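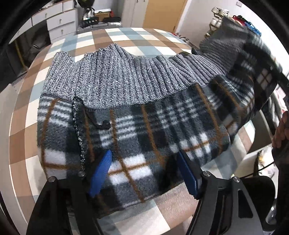 The Paper That Still Prints the Council Minutes

The Harkside Courier comes out every other Thursday from two rooms over a hardware store. It has a print run of 600 copies, and most of them are gone by the weekend.

Dexter Greenberg has edited it for 20 years. He covers the town council, the school board and the county court, and he drives the bundles out to Oltum himself. In November the council stopped mailing him its agenda packets. The clerk's office told him the packets were online. They were, he says, but with the contract pages left out.

"I asked for the contract pages and got a form," Greenberg says. "I filled in the form and got another form."

The pages he wanted concerned road work awarded to Bridon, a paving firm, without a second bid. The Courier ran the story anyway, using invoices a reader had copied at the county office. Two advertisers pulled out the following week. One has since come back.

Britta Stüber, who trains reporters at small papers in press law, says she hears of cases like this every month. Threats get attention, she says, and they should. Slow replies and lost requests rarely do – and an editor working alone can't spend six weeks chasing one document.

Her advice is dull and practical. Put every request in writing. Keep the envelope. Learn the appeal deadline before you need it.

Greenberg's appeal is now with the state records office. The printer, Kröger, has let him pay late twice this year, and he doesn't like to ask again. The next issue closes on 2019-12-19. The front page is the school budget, with a short item on the appeal on page 2.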